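Gripper build, part four: linkage slop and the finger pads

1 March 2019

The hand-held gripper has been back in pieces on the bench at Brarnby, mostly because of play in the pivots. Each finger runs on a four-pivot linkage, and the first set of arms had holes printed slightly over size. A fraction of a millimetre at each pin does not sound like much, but it adds up along the linkage, and the tips were wandering enough that a thin rim could slip out sideways under a light squeeze.

I reprinted the arms in black at a finer layer height and reamed the holes by hand. The triangular cut-outs stay. They save a little weight, and I have not managed to bend an arm yet, so I see no reason to fill them in. The pins are now a close fit with a smear of grease, and the trigger return is noticeably less gritty than it was in October.

The pads are the other change. The old ones were flat and smooth, which was fine on wood and useless on glazed crockery. The new ones are blue and ribbed, one at the end of each finger. I tried two rib depths. The deeper one grips better but folds over when it is dragged along a surface, so I went with the shallower.

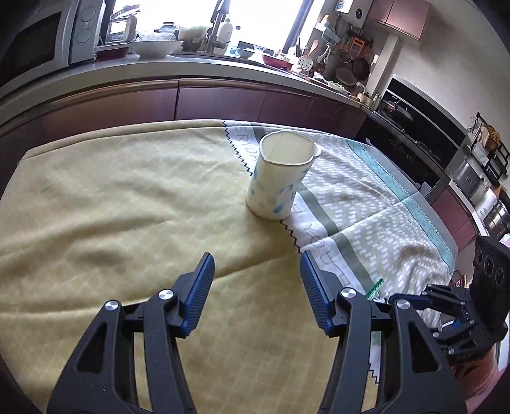

Logging is handled by the Nultis board, which reads the finger opening and writes it to a card with a timestamp. At rest with the fingers fully open it reads 2585, and with the pads just touching it reads 994. Both figures moved when I changed the pads, so the calibration table has to be redone each time. I have put this in the start-up routine: open fully, close fully, store both, carry on. It adds a few seconds and removes one thing to forget.

The camera mount still needs work. The wide lens is good for keeping both fingertips in view, but it bends straight lines badly towards the edges and the corners go dark. I ran the Anlow calibration script with 46 views of the checkerboard and the result was usable in the middle and poor further out. More views near the corners should help. A stiffer bracket would help more - at the moment the mount flexes if I pull the cable.

The Zein firmware also drops a reading now and then. I logged 16 gaps in one long session, all single samples, so for now I interpolate across them and note it in the file header. I suspect the card write is blocking the read loop.

Next job is the bracket, in thicker material and with a proper strain relief for the cable. The arm files are final unless the holes wear.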